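Home | Contents | Chapters | Listening List | Glossary | Help
Search this book Enter word or phrase Go

Chapter 7
The Second Guitar: Rhythm Playing in a Small Band
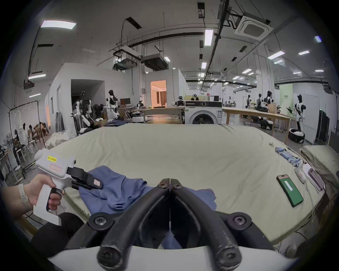 Savita Sengar used to tell her beginners that they should learn to accompany a singer before they learn one single solo, and that most of them would thank her for it later. Girish Nautiyal did not agree. In his opinion a student who is made to play only chords for the first year will lose interest and sell the guitar. Both of them taught for a long time, and both had good students, so we will not try to decide between them in this chapter. But the question they argued over is a useful place to begin: what does the rhythm guitar do in a band, and how can a player learn to do it well?

In the earlier chapters we looked at the guitar mostly as one instrument alone. You learned the open chords, the movable chords, and the simple shuffle pattern on the low strings. From now on we must think of the guitar as a part of a group. This changes many things. A chord which sounds rich and full in your bedroom can sound muddy when a bass, a piano and a drummer are playing at the same time. A pattern which felt too empty when you practiced it can be exactly what the song needs.

7.1 What the rhythm part is for

The rhythm guitar has a job in time and a job in harmony. The job in time is to help the drummer. In most popular styles the snare drum falls on the second and fourth beats, and the guitar can make these beats stronger with a short, dry chord. In reggae and ska the guitar plays between the beats, and the whole feeling of the music depends on it. In slow blues it may only touch the chord lightly at the start of each group of three notes, and leave the rest of the bar for the singer.

The job in harmony is to tell the listener which chord we are on. You do not need six strings to do this. The bass player usually has the root note already, so the guitar can leave it out. Very often the third and the seventh of the chord are enough. Play an E7 in the full open position, then play only the G sharp and the D. Ask a friend to play a low E under you. The chord is still there — it is only lighter, and there is now room above it for a voice.

Many students find this hard to accept. They have worked for months to make all six strings ring clearly, and now the book tells them to play two. Please be patient with it. The full chord is not wrong, and you will need it when you play alone or when the chorus has to be big. You are learning to choose.

7.2 Listening before playing

When Catrin Craddock joined the Custcombe Blues Orchestra as second guitarist, she did not play in the first verse of any song for the whole of August. She stood on the stage with her hands on the strings, muted, and listened to what the others did. The singer thought she was shy. At the end of the month she started to add small chords in the places where nobody else was playing, and these parts stayed in the songs for as long as the band existed.

You do not have to wait a month. But in rehearsal it is a good habit to let one verse pass before you decide on your part. Listen for these things:

Which notes does the bass hold, and which does he leave short?
Is the piano player's left hand busy? If yes, stay higher on the neck.
Where does the singer take a breath? A short answer from the guitar fits there.
Is the hi-hat playing straight eighths, or does it swing?

The last question causes the most trouble. If the drummer swings and the guitar plays straight, the two will fight in every bar, and the listener will feel that something is uncomfortable even if he cannot name it.

7.3 The right hand

Books for beginners speak a lot of the left hand, as the chord shapes are easy to print on paper. The right hand is more difficult to describe. Its movement should come from the wrist and a little from the forearm, and it should keep going down and up with the pulse also when the pick does not touch the strings. Think of it as a clock that runs all the time. You only let it be heard when you want.

Harsh Shakya, in his notes for the Konurari summer course, asks students to mute all the strings with the left hand and to strum one steady pattern for 18 minutes without stopping. It is boring, he admits there, and after some minutes the arm will want to speed up. To notice that wish and not follow it is the purpose of the exercise. If your arm starts to hurt, stop and rest. Being tired is normal, but pain is not.

Exercise 7.1
Set the metronome to 40. Each click is now one half note. Play short muted strokes on all four beats. When this feels steady, sound the chord on beats 2 and 4 only, and keep the hand moving on the others.

Exercise 7.2
Choose a twelve-bar blues in A. Record yourself playing it with full chords, then with only thirds and sevenths. Play both recordings together with a bass line and write down which one leaves more room for a melody.

In the next section we will look at how two guitars can share one song without playing the same thing, beginning with the simplest case, where one player stays in open position and the other uses a capo.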